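Place settings are back at Piment, and I could not be happier

6/24/20

I dropped by Piment this morning to see how the dining room is coming along, and I left in a very good mood (and hungry, but that's another story). The tables are going back to being properly laid before anyone sits down. Since May it's been takeout bags and paper napkins, which was fine, but I've missed a real fork!

The new rule of the house is plain. One plate in the middle, fork on the left, knife on the right, and a cloth at the back until it's time to fold it. The plates have color on the rim, so the rest stays quiet — no flowers, no candles, no stack of little side dishes you have to move out of the way. I tried laying one myself and put the knife on the wrong side, so don't hire me.

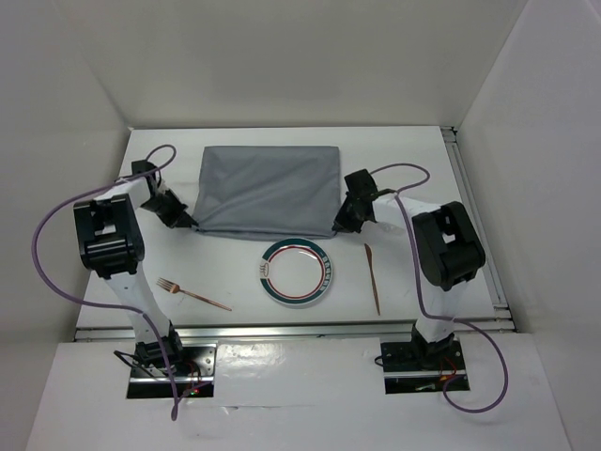 Florence Landry would go even further and skip the cloth altogether, and she told me that a good plate and warm-colored cutlery do all the work, and that anything gray on a table just makes her think of laundry. I see her point, but I'm on the side of the cloth. Smooth it out a bit and it makes a white tabletop look a lot less bare.

The dining room opens again with 7 tables, down from its usual number, and I'm told it will stay that way through the summer. Dinner starts at 5, and you'll want to call ahead. The menu is short for now, with the pepper soup still on it — yes, I asked about that first. Parking is behind the building, same as before, and takeout orders go to the side door.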